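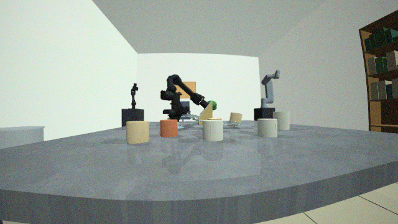
5.3 The stale-pose fault

I'd love to report that the simulated runs went smoothly, but 188 of our 1,084 episodes ended with the arm doing something we never asked for, and almost all of those came down to one bug. I'll go through it in some detten, as it cost us most of June and I suspect other groups have it too.

Our setup (Figure 4) is a cluttered tabletop in the Bralovgate simulator: upright cylinders, a yellow wedge-shaped block, a green sphere behind it and a few clear pieces, with the black arm reaching down to the block. The Perkari planner asks the simulator for every object's pose, builds a collision map and sends the arm off along a path. Simple enough!

The trouble starts when a grasp slips. The planner is supposed to throw out its old map and ask again. What it did instead was refresh the target object and keep the old poses for everything else. So if the first try had nudged a neighbor, the arm planned its second try around a ghost -- and drove straight through the spot where the neighbor really was. Our logs cheerfully marked these runs as "retry, path clear." I believed them for far too long.

The clear objects made it worse. They had been loaded with a visual mesh and no collision mesh for the planner, though the physics engine knew about them perfectly well. The arm would press one into the table, the joint torques would climb, and the episode would blow up within 2 seconds.

We made two changes: a full map rebuild after any failed grasp, and a hard torque limit that stops the arm and ends the run. The second one matters more to me. A rebuild fixes the bug we found -- the limit covers the ones we haven't, and I wouldn't move this planner onto real hardware at Illdale without it.

Figure 4. Simulated tabletop task, with the gripper at the yellow block.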